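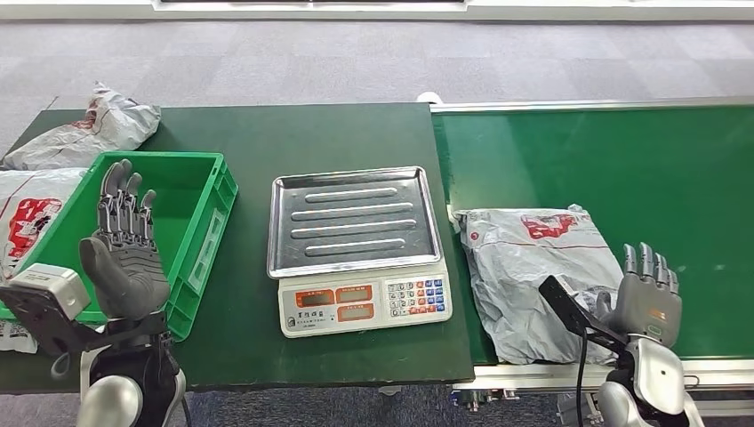 Parcels and a green crate

09/06/2023

When I began to work with parcels at Clondum last October, I thought that a parcel was a box. In my childhood every parcel that came to us was a box with brown paper and a string, and my mother kept the string. Now I know that a great part of what people send to each other is a soft bag of grey-white plastic, closed with glue, and that this bag has its own character.

A box stands where you put it. A mailer bag does not stand. It slides, it folds over itself, it lies half under the crate and you find it only when you lift the crate. If there is a pullover inside, it behaves like a small pillow. If there is only a phone cover inside, all the rest is air and plastic, and the address goes into the fold where you cannot read it. I have learned to press the bag flat with the whole hand before I look for the label. Fidel Herrera, who taught me in my first weeks, does it with the side of his hand, like a person who cleans crumbs from a tablecloth.

I have become fond of the table. It is dark green and matt, with scuffs, and the belt beside it is green also, so for the first days I had the feeling of working in a garden. The crate is a third green, much brighter. I asked Fidel if somebody had chosen these colours together and he thought about it for a long time and said that he didn't believe so.

The crate is shallow, and at the beginning I found this a mistake. You could put more in a deep one! But in a deep crate the bags at the bottom are forgotten. In the shallow one you see everything, and when it is full it is full, and you take another. It has ribs on the outside and a little slot on the side for a label. I am strict about the slot. A crate without its label is only a crate, and the next person has to guess, and then there are two persons guessing and a whole row of bags for Drimby which should go to Zapata. It happened to me in my second week. I had to take out all the bags again, one after the other, and read each address aloud so that Fidel could write it down. He was very polite. It took us 30 minutes.

I wrote above that I am fond of the table, and I should say that I am also fond of the moment when the crate on it is empty. It doesn't last long. You see the bottom of it and you think, good, and then you reach for the next bag.

My sister asks me if this work is not boring. I answer that I count. I don't have to count, there is a system for this, but in May I did it for my own pleasure with a small notebook from Kavamen, where I live. I came to 2574 pieces for the month, and nearly 2000 of them were bags. My sister said that this did not make it sound less boring. She works in a bank, so I let her speak.

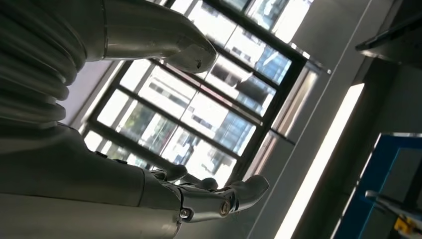 The large window with its grid of panes. I like the light on this side.

The window is the other thing I wanted to write about. The frame is dark and the glass is divided into many rectangles, and when I have read small addresses for an hour I look at it to rest my eyes. The optician in Kavamen told me to look at something far away from time to time, and I am obedient in such matters.

The light is useful for the work too. Shiny plastic reflects, and some labels are printed so weakly that you must turn the bag until the letters appear. By the window I usually need one turn. In winter, with the lamp only, I needed several, and more than once I carried a bag to the glass to be sure if a number was a 1 or a 7. I come from a place where we write the 7 with a line through it. I wish everybody would do it.

Next week I want to write about tape, because Fidel and I don't agree about it.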